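Home | Stories | Archive | About

18 September 2024
By Yutong Meng

STEPS

My life insurance company knocks money off your bill if you walk enough, so they mailed me a tracker. Hongmei, my roommate, got one too (same company, Korkus, same ugly gray strap).

I did fine until May, when I twisted my ankle on the stairs. I was 700 points short of the next discount level and I could not stand it! So I strapped the thing to the dog.

Plellik is a very old beagle. He managed 206 steps before lunch, most of them to the couch. Then Hongmei took him to her sister's farm for the weekend, and he must have lost his mind out there, because on Monday the app said I had set a personal best and slept for 16 hours.

A lady from Korkus called. She was so nice about it. She asked how the new routine was going and I said great, I'd been chasing ducks.
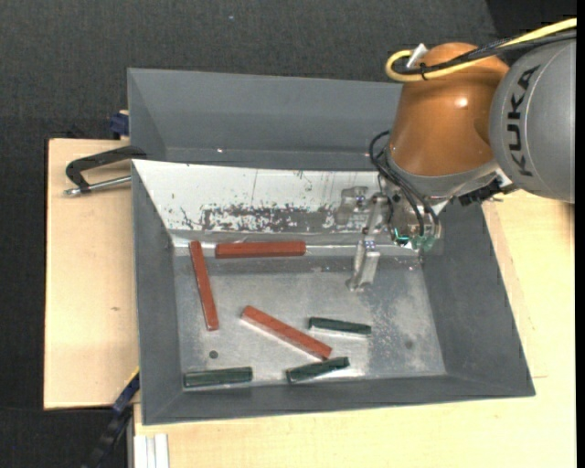
"Do I lose the discount?" I asked.

"You keep the one you have, but the dog's points come off," she said.

I mailed the tracker back. Hongmei still wears hers, and she's taken up ducks.

We use cookies to remember your reading settings. Accept | Manage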